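Open afternoon at Landside: one cell, a lot of talk about maintenance

I went to the Landside open afternoon in July expecting a sales pitch and mostly got one. The exception was the half hour with Tharindu Khondokar, who keeps the household test cell running and was willing to talk about what breaks.

The cell is a mobile arm called Andcombe, and before it is allowed to do anything in hardware it has to get through its rooms in the simulator. Landside makes a lot of this. The leaflet says 510 simulated rooms. I asked how many of them anyone has looked at lately and was told "a good share," so make of that what you will.

Setup starts every morning with a reload of the rooms and a check of the camera views. Khondokar runs down the views one at a time, looking for things that have shifted, gone missing or sunk into the floor. The kitchen end of the apartment is plain stuff, a bare wall, a dark gray cabinet with a blue tiled top, a portrait hanging a touch crooked.

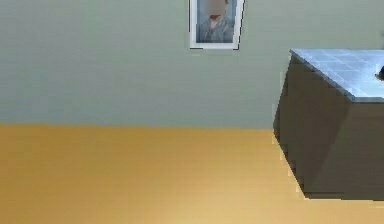 My first question was about resolution. Everything has blocky edges, and I don't see how you judge a countertop to the nearest finger width from that. Khondokar's answer was that the coarse views are cheap to run and the arm's own joint readings do the fine work. Maybe. Iker Valcárcel, who was on the tour with me and has spent years around Zieliński palletizers, thought the joint readings were exactly what he wouldn't trust after a few months of wear.

That got us to the part I had come for. The real arm gets its wrist recalibrated every 50 hours of running time, and the new offsets are typed into the simulator by hand. By hand! One wrong sign and the model and the machine disagree until the next check. There is a log, and I was allowed to flip through it. Entry 208 was a swapped pair of offsets that took two shifts to find. I'd want that step automated before I spent money on another demo.

The living area is the harder test, with a bed at the back, a brown sofa out in the middle of the floor, an armchair off to one side and a glass door in a wooden frame. Valcárcel asked about the glass straight away.
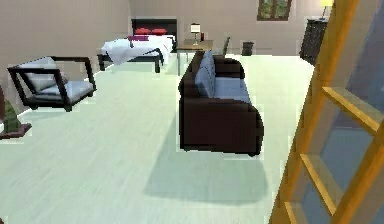 Depth sensors and glass have never gotten along, and the reply we got was that door handling is "being tuned." Stalora, the firm that supplies the base, has apparently sent new firmware, which Khondokar hasn't installed because the last one reset the wheel settings. I liked that answer better than anything in the leaflet.

The claimed figure is 70 clean runs between interventions. I asked whether a restart counts as an intervention. It doesn't. The coffee was good and parking is behind the loading dock.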